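Nunero Dragon Brush Rack

Carved wooden stand for hanging calligraphy brushes

We've stocked a few brush racks over the years and this is the one that keeps ending up on our own desks! The wood is a deep dark brown, the posts are turned, and the carving on the top bar is a real pleasure - look closely at the open mouth and the curling mane and you'll find something new each time. Lower down there's pretty openwork between the feet.

Small metal hooks take any brush with a loop at the end of the handle, from a slim one for small characters up to a big fat one for large work. Hang brushes tip down after rinsing and leave a little room between the heads.

Gladys Restrepo, who runs our beginners' table, likes hers at the back of the practice cloth, within easy reach.

Care: dust the carving with a dry, soft brush. Keep out of strong sun. Wipe up drips before they dry.

Ships in 2 parts, no glue needed. Allow 5 working days, 12 for Bramden orders. Spare hooks are sold separately. Brushes and cloth not included.
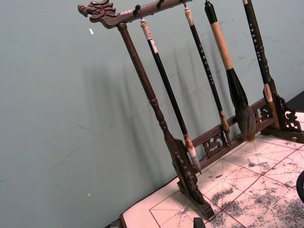
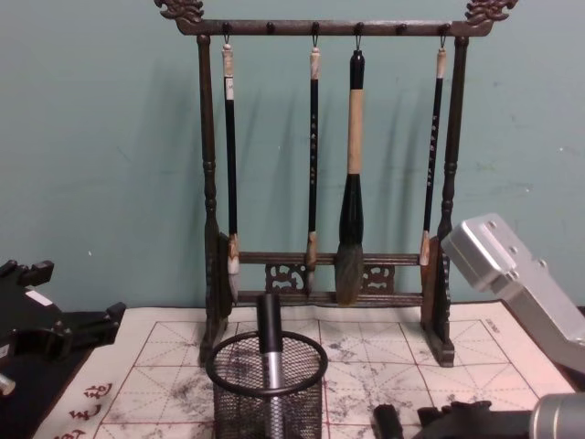 Nunero Dragon Brush Rack with four brushes hung.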